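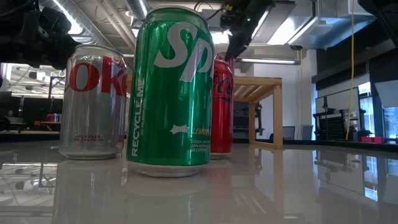 ## Visit to the Sterkamwood Student Robotics Club

Representatives of the Surnine school partnership attended the club's open afternoon on Mon 30 December. The project on show concerns the sorting of drink cans by a robot arm and gripper. Green, silver and red cans are used, and students record each attempt in a shared log, which now holds 700 entries.

The club is divided into 2 teams. Kandari handles can recognition – the shiny surfaces remain its main difficulty – and Bogdan handles arm movement. Visitors were given 40 minutes with each team.

Members intend to enter the regional competition in March. The partnership has been asked to consider a grant of $3,000 toward travel and spare parts.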